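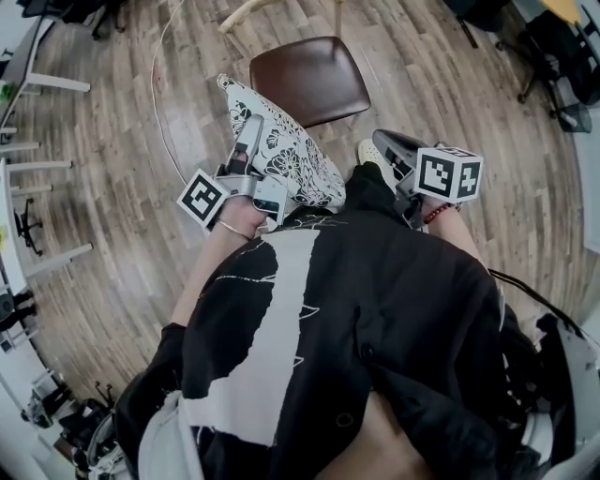
Can a robot tidy a living room yet?

Parts of one, slowly, and with a person close by to put things right.

Bent Hedegaard has worked on household robots at Rorel for long enough to be wary of the question. When we spoke on 5 Feb 2024 he wanted to know first what I meant by tidy.

"If you mean pick a cushion off the floor and put it on a chair, we can do that most of the time," he said. "If you mean walk into a room you have never seen and decide what belongs where, then we are a good way off."

Soft things are the hard part. A mug keeps its shape when you take hold of it, while a cushion sags and a shirt can end up as almost any shape at all. Hedegaard's team teaches its machines from people, who do the chore with a gripper in each hand so that their movements can be recorded. A chore gets about 200 recordings before anyone tries it on a robot. Folding towels has had 3504.

"And it still folds the towel worse than my son does," he said. "He is eight."
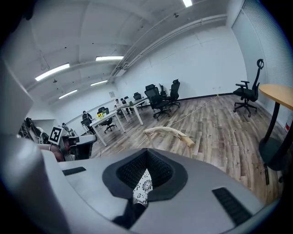

The office, with sunflowers on the nearer of the two white desks.

Aminu Afolabi comes at it from the shop floor. He looks after stock handling for Mamau, which sells bedding and small furniture, and he sat in on a trial in November with two arms at a packing bench.

"They packed pillowcases all morning and I had no complaint," he said. "Then we gave them a pillow with the corner sticking out of the bag, and they stopped. My staff push the corner in with a thumb. They don't even look."

The arms were given 400 orders to pack over the trial. Afolabi would not say how many were finished without help, only that it was fewer than he had been promised and more than he had expected. He has asked for them back this year, for the pillowcases alone.

I asked both men which job they would hand over first. Afolabi said flattening cardboard – it is dull, it hurts people's backs and a torn box costs him nothing. Hedegaard picked the dishwasher, but only the emptying.

"Loading is an argument in every house," he said. "You would need to teach it whose side to take."

Neither would give a year for a machine that does the whole house. Hedegaard said price would hold things up as much as skill, and that a robot needing a tidy floor before it can start is of little use to most families. His own flat has a robot vacuum cleaner. He picks up the socks before he switches it on.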